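I run mornings in the staff kitchen at Planmont, and since February I've shared the counter with a robot arm. A few people at our Pollau site are about to get one too and keep asking me how we set things up, so I'm writing it all down (coffee in hand, sorry for any rambling).

## Before it arrives

Talk to your crew first! We didn't, and I spent two weeks calming everybody down over lunch. Tell them which jobs the arm will take and which stay with people. Ours does the fetching and putting away. Toast, coffee, anything hot or sharp is still ours, and so is deciding what goes on the menu.

## Setting up the counter

1. Give every item a home and write it down. I mean everything, down to the jar of cereal.
2. Keep the cutting board in the middle, where both you and the arm can get to it.
3. Put tall canisters along the wall so they don't get knocked over when it swings around.
4. Agree on one place for towels. We're still bad at this one.

The drawer took us longest. Pulling on a small knob is nothing for you or me, but we ran 144 practice pulls before I trusted it enough to turn my back and butter something.

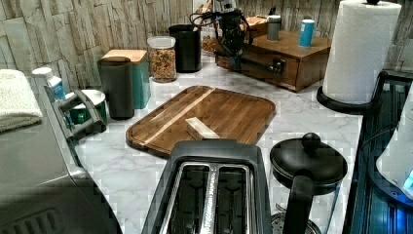
After that, start with short shifts. We began at 7 a.m. with one small task, moving a wooden block onto the board, and added a new one whenever the last one got boring. Boring is what you want here.

## What changes for you

My feet hurt less, that's the big one. I also do more tidying up front, and I had to learn the Plakedgate scheduling screen, which I grumbled about for a good while. Ask for paid training time! We got 2 afternoons and could have used more.

Decide early who can hit stop. With us it's anyone, any time, no explaining needed. Put that in writing before the first shift, and if you use the Pimentel checklist, add it at the top, because the version I was handed had it on the back page.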